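Selmont in October: stay by the lake or up in the old village?

Posted by hilltopper_jo

Hi all! We finally have a week off and we're going to Selmont, hooray. Two adults, one kid who loves trains. Is it better to sleep down by the lake or up in the old village? And does it get cold at night?

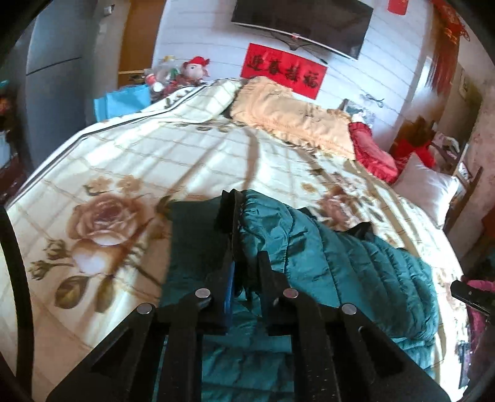 Quilted jacket on the bed

Muammer Aydoğan
8 January 2025

Old village, every time! We had 13 nights there last October and I'd go back tomorrow. You wake up to bells, the bakery on Koller Street opens before seven, and the little train stops right below the church (your kid will love it, it squeals around the bend like mad). Evenings get chilly fast up there, so bring a padded jacket and decent socks. Our guesthouse, the Özkan, was simple but so friendly, and breakfast had five kinds of jam.
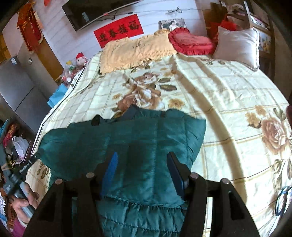 pebble_and_pine

Lake for me. The old village is pretty but there are 141 steps up from the parking lot, and with suitcases that's no fun.

Muammer Aydoğan

True about the steps! Ask the guesthouse to send the luggage cart, it's free. If you have one clear day, take the chairlift to Filtov. You come out at roughly 2000 meters and the view goes on forever, lakes on both sides, cows everywhere.
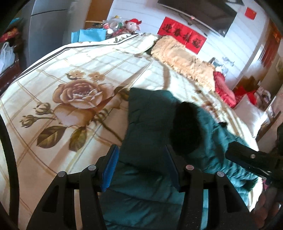 Go up early, though, the line gets long after ten. And get the plum dumplings at the top hut, wow.

tomtom88

lake has better parking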